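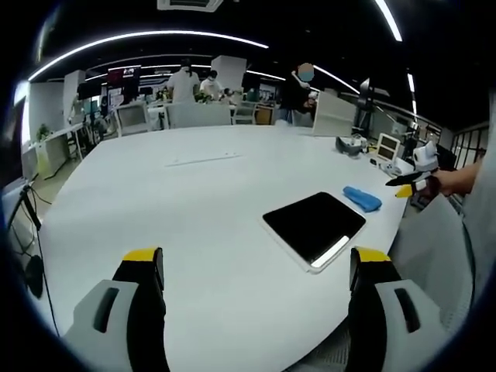

Corinne Tasswell

My project this term was a small backup system for people who keep everything on a phone or a tablet, and I have to say I enjoyed it far more than I expected to when I picked it off the list back in March. The idea came from our shared house on Hayes Street, where all of us take far too many photos and not one of us had a second copy of them anywhere (me included, I'm sorry to say).

I called the system Kavville, after a town in a story I used to write as a kid. It has two parts - a little server program that runs on an old laptop with an external drive plugged into it, and a web page you open in the browser on your phone. You pick your photos, press one button, and they are copied over the home Wi-Fi. I wanted to avoid a separate app, as two of my housemates have phones so full that they can't install anything new!

For testing I used a folder of 1293 photos. The first version tried to send them all at once and fell over every single time, so I spent a good week learning how to send them in batches. Batches of 300 were still too much for the oldest phone. Batches of 20 went through nicely on everything we had, and if the Wi-Fi dropped, only the current batch had to be sent again. Later I tried the same thing with 3000 small files and it finished overnight while I slept, and I was so pleased that I told everyone at breakfast.

The part I am least happy with is the login page. It uses one shared password for the whole house, which was fine for us but would not do for the Bamthorpe dorms, where I had hoped to run a second trial. Separate accounts are the first thing I would add. I would also like a progress bar that tells the truth - mine sits at the same spot for ages and then jumps to the end.

The code and my test notes are in the project folder on the Lerker server, along with the setup guide.

4 August 2022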